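Monday, cloth runs and the timestamp problem

Spent the morning on the pink cloth again, both grippers, tray and organizer box left at the back of the table.

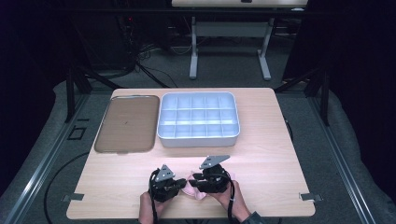 Skendier wrote back before lunch that the drift is on our side, and that the logger should stamp each message when the driver reads it and leave the write time out of it. I had argued the opposite last week. Went through the code and the write time is what we use, for both grippers.

Changed it. The left and right streams now line up to within one sample on the short takes. On the long ones there is still a gap that grows, some 20 milliseconds by the end. I suspect the buffer, which is set to 1,000 messages and fills up when the disk is slow. Raised it to 2,000 and will look again tomorrow.

Reran the Rultano segmenter over the old episodes. It cuts too early on cloth. The jaw opening barely changes when the fabric is thin, so it reads a closed grip as an empty one. Lowered the threshold, and now it misses releases. Probably needs the velocity as well as the opening.

700 episodes still have the old stamps. I can shift them with a script, but the offset differs per session and I only wrote it down for half of them. Left that for later. Travemura export still broken.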